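Does a Mug Tree Save Space? Countertop Storage in a Shared Kitchen
Final report, Household Design Studio
Loredana Pellegrini, Jirayu Suwannarat, Tuulikki Väisänen

1. What we set out to check

Storage products for small kitchens are nearly always sold with the same claim: lift things off the surface and you get the surface back. Our group picked the wooden mug tree because it is cheap, common, and easy to argue about. Jirayu already believed in them. Loredana and I did not, and I am writing this section, so readers should allow for that.

The advice sheet we started from, the Lusow guide handed out in May, says a mug tree "frees the counter." It gives no measurement and doesn't say what the mugs were doing before. If they were in a cupboard, the tree has freed nothing. It has moved mugs out of a cupboard and added a stand.

2. Setup

We worked on one tabletop with the things people tend to leave out: an electric kettle, a toaster oven, a woven basket for produce, and the mug tree with two mugs on it. Corn went in the basket so that it would be used as a basket and not as decoration.
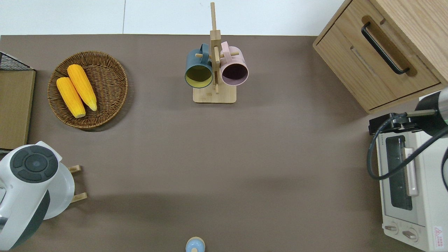
We compared two mugs on the tree with the same two mugs standing side by side, and asked each person to make tea both ways. Anong Kamolrat and Tassanee Saengthong from the Diser group agreed to be our outside testers.

3. What we found

With only two mugs, the tree did not earn its place. The square base needs its own patch of table, and mugs on pegs stick out past it, so the space under them is hard to use for anything tall. Tassanee liked having the handles up where she could grab them. Anong kept reaching around the tree and asked why it was there.

A full tree might do better — we can't say, as we never tested one. Jirayu thinks this makes the whole comparison unfair, and he has a point.

4. Limits

Five people, counting ourselves, is a small group, and three of us knew what we were hoping to see. We also didn't time anything. I would not buy one on this evidence. Jirayu still would.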